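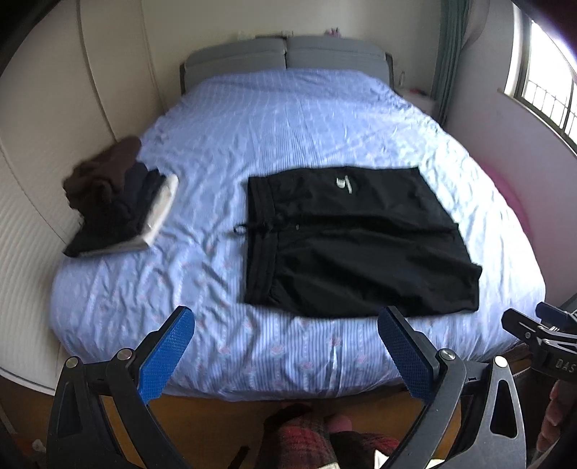
Black drawstring pants, folded and ready to pack

Home » Travel Tips » How I Pack for a Week With One Carry-On

Every September I take the train from Brotham out to Wendville for a week, and every September I used to drag along a suitcase the size of a fridge. Never again! These days I take one small bag, and I still come home with a clean shirt I didn't wear.

Start with the weather, then make your list on paper (I've tried the apps, I always go back to paper). Write down what you'll do each day and put an outfit next to it. Now cross off anything that only shows up once. For me that's usually the nice jacket, and yes, it hurts a bit every time.

Shoes come next. Two pairs, and you wear the bulky ones on the train. Stuff the other pair with socks and put them heel to toe along the bottom of the bag, near the wheels. My bag is an old Eichhorn with a zipper that sticks, so I keep the heavy stuff low and don't force it.

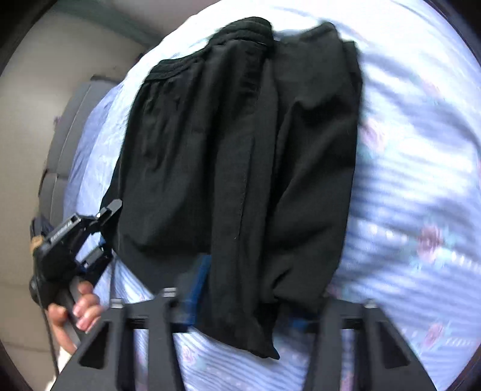

Pants are where I used to waste the most room. Jeans are stiff and they take forever to dry, so I wear my one pair and pack soft ones for everything else. Lay them out on the bed and fold them lengthwise first, one leg over the other. An elastic waistband like the one on my black pair bunches up into little pleats, so give it a tug sideways before you go on. Then roll from the waist down, nice and tight, and tuck the roll in next to the shoes.

Shirts go on top, rolled the same way, except anything with a collar. Those I fold around a thin sweater so the collar keeps its shape. Underwear fills the gaps. I bring enough for four days and do a sink wash in the middle of the week with a little bottle of Mumis soap (it smells like oranges, love it).

Liquids go in the outside pocket in a zip bag, even on the train, ever since the Great Shampoo Incident. Chargers go in there too, plus a pen and the house keys.

Last thing, leave a space as big as a loaf of bread. You're going to buy something. I came back with a teapot last time!

Posted 20/12/2024 in Travel Tips | 9 comments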